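Washing and storing bucket hats without wrecking the brim

I own too many hats. My sister-in-law Geeta says you can never have too many in a country with this much sun (easy for her to say, she's got a hall cupboard the size of a ute), but mine live in one shallow drawer and on the backs of two doors, and by March they always look like they've been slept on. So every year, when the worst of the heat is over, I pull the whole lot out on a Sunday arvo and sort, wash, reshape and put away. Takes me an hour or two with the radio going.

First up, check the label. I know, I know. But plenty of bucket hats have cotton on the outside and something slippery on the inside, and the two don't always shrink at the same rate. I put a favourite green one through a hot wash once and the lining came out fine and the outside came out fit for a toddler. Cool water only, ever since! If the label's gone I set the temperature at 30 and hope for the best, or just do it in the laundry sink.

For the sink method you want a squirt of wool wash, the kind you'd use on a jumper, and enough water to cover the hat. Swish, don't scrub. Leave it 15 minutes while you have a cuppa. The inner band is where all the sunscreen and sweat ends up, so give that bit its own go with a soft toothbrush and a dab of dishwashing liquid before it goes under. Black hats are the worst for this, you get that chalky tide mark that shows up from across the street.
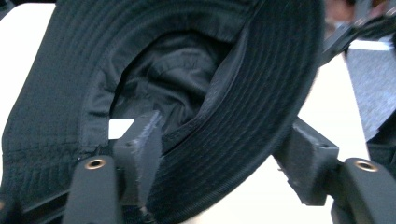 Now, the brim. Those rows and rows of stitching are what give a bucket hat brim its body, and if you wring it you'll put a crease across them that takes ages to come out. Roll the hat in an old towel and lean on it. Then pull the brim gently all the way round with your fingers, working along the stitching, until it sits in a nice even curve again.

Drying is where I used to go wrong. Pegs leave little dents (ask me how I know) and full sun will turn black into a sort of sad brown. I sit mine over an upturned mixing bowl in the shade, with the brim hanging free. Savita next door uses a balloon blown up to head size, which works a treat until the cat finds it. If the lining's gone wrinkly, leave it be while it's damp and smooth it with your hand when it's nearly dry. I wouldn't go near the shiny sort with a hot iron. Coolest setting and a tea towel in between, if you absolutely must.

For storage, you can nest them crown inside crown, biggest at the bottom, but I stop at four or the top ones start leaning. A scrunch of tissue paper in the last one holds the lot up. Mine sit brim down on a flat shelf now, after years of hanging them off hooks and getting a pointy bit in the crown.

One more thing for travellers: turn the crown inside out, lay it flat on your folded T-shirts and pack your socks around the edges. Give the brim a quick steam from the shower when you get there. My old navy one has been to Perth and back that way and still gets worn to cricket every weekend.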